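Jul 22, 2026

Well, that was a day. I said I'd keep this diary up even on the bad ones, so I'm on the sofa with beans on toast on my knee, trying to get it down while I can still remember which bit came first.

The short version is that the arm tried to turn the valve further than the valve goes, and the safety stop that should have caught it didn't. I caught it, with the big red button, and I spilt most of a mug of tea over my own jeans doing it. No harm to anyone. One cracked handle, one very cross me.

The long version starts with the update. Hiebert is the bit of software that sits between our task code and the arm and decides how hard it's allowed to push, and a new version went on last night. I'd read the notes. I'd even read them twice, on the bus, which is more than I usually do! They said "improved handling of contact limits" and I thought, lovely, we could do with some of that. The valve task has been giving us stupid false stops for weeks, where the fingers brush the handle on the way down and the whole thing sulks and won't carry on until you walk over and clear it.

So this morning I ran the usual warm-up, then started the turning runs for Ralport, who want the whole lot by August and have been ever so polite about it in a way that makes me nervous. Come down, push on one arm of the cross, bring it round 90 degrees, let go, lift off, back the other way. It's dull to watch, and dull is exactly how I like it. I had my notebook open and was half thinking about lunch.

Run 3,441 (that's since we started the log, not this morning, I'm not a monster) came down the same as all the others and pushed the handle round to the stop. And then it kept pushing. There was a creak, a proper old-door creak, and the post started to lean. I remember looking at the force reading on the screen and seeing it sitting there perfectly flat, as calm as you like, while the thing right in front of me was clearly bending. That's the part that's stuck with me all evening. For a second I believed the screen! I really did sit there thinking, oh, it must be fine then.

Then the creak turned into a crack and I hit the button.

I did the right things after that, I think. Left it all where it was, brakes on, wrote the time down, took the key out and put it in my pocket (where it still is, I've just realised, bother). Changed my jeans for the horrible spare tracksuit bottoms in my locker. Then I sat down with the logs and worked backwards.

What I found by mid-afternoon made me feel a bit sick. The limit in our task file is set to 6. It has been 6 for as long as I've worked on this. The new Hiebert doesn't read that line any more, it wants the limit under a different name, and when it can't find one it doesn't complain or refuse to start. It just uses its own number, and its own number is 300. So every single run this morning was going along with what amounts to no limit at all, and the only reason the earlier ones were all right is that the turn happened to finish before anything got in the way. I'd had my hand in there between runs, too, setting the handle straight. The key's meant to be out for that and it was, every time, I'm sure of it. I still went and made another tea and stood by the sink for a while.

The flat reading was a separate thing, which was almost more annoying. The display only shows force up to the limit in our file, so it got to 6 and sat there. I'd taken flat to mean steady. It meant full. I've looked at that little line every working day and never once asked what it would do at the top.

I've rung Herance, who we get the arm serviced through, and they were good about it, quite quick for once. They want the joints checked before we go anywhere near full speed, in case that last push strained something. They also asked whether anyone had tested the stop after the update, by which they meant had somebody pushed against the fingers on purpose to see if it tripped. No. It isn't on the warm-up sheet. It's on there now, in capitals, in my worst handwriting.
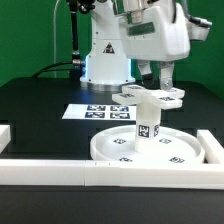 I've put the old version of Hiebert back for the time being and I've got a spare handle, so the plan for tomorrow is slow single moves only, one finger on the handle and my own hand flat on the red button the entire time. No turning past halfway. No lunch thoughts. If the joints come back clean we might get proper runs going again on Friday, and if they don't then I'll have to write to Ralport and be the one who's ever so polite.

There's a fault report to finish as well. I got the first page done before I left and it reads like I'm telling off a child. I need to take out the word "silently", which I've used five times, and put in the actual settings from before and after. I also want to say somewhere that a missing limit ought to stop the arm from starting at all. Drurex, the system we had before this one, used to do that, and we moaned about it constantly! You'd leave out one line and it would just refuse, with a beep, and I called it all sorts of names. I take back most of them.

I think I'm more shaken than I let on at work. It's a small arm and a plastic handle, and the worst thing that got hurt was my trousers. But I keep hearing that creak, and I keep thinking about the calm little line on the screen and how ready I was to go along with it.

Right. Jeans are soaking, key is by the front door so I can't forget it, and the cat has eaten the crust of my toast while I've been writing this. Bed. Need to ring Herance again first thing and ask if they want the broken handle or just photos of it.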